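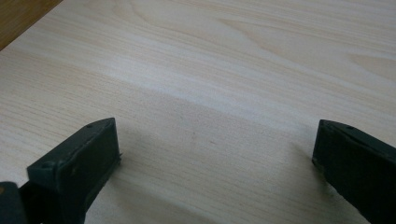 Pale wood grain on a tabletop.

Elspeth Shearer has walked to the bakery and back before I'm even out of bed, and she has already had an idea about onions. "You cook them too fast," she tells me, before I've got my coat off. "Everybody does! Give them a good long while on low and they'll do the work for you."

I've wanted to talk to Elspeth ever since I tasted her soup at the Vatermont winter supper, and I am so glad I finally asked. She has cooked that supper for 30 years now, starting with one borrowed pot and a recipe from her neighbor Evelien Prins (it was mostly leeks, and Elspeth still makes it at home). Last time they served 400 bowls. Four hundred! And every one of them hot.

So how do you make soup for that many people? "Same as for four, only you start on Tuesday," she says. The stock comes first, then the beans, which soak overnight in every bucket she owns. She won't salt anything until the last hour. "Once it's in, it's in. I learned that one in front of the whole town."

She grew up in a house where soup was what you ate when there was no money, and for years she couldn't stand it. What changed her mind was a summer job in the Sauerland, washing dishes at a small inn. The cook there made a potato soup with marjoram and a splash of vinegar, and let her finish the pot each night. "I went home in August and asked my mother for a bigger pan. She thought I was sick."

These days she keeps her recipes in three notebooks, and the fullest one is up to number 197, a barley and mushroom soup she's still fussing over (I had two bowls and would change nothing). She'd love to see more young people cooking this way. "Buy a cabbage. It's cheap, it keeps for weeks, and you can't really hurt it."

The next supper is January 30, 2020, doors at six. Bring your own spoon, and get there early if you want the crusty end of the bread.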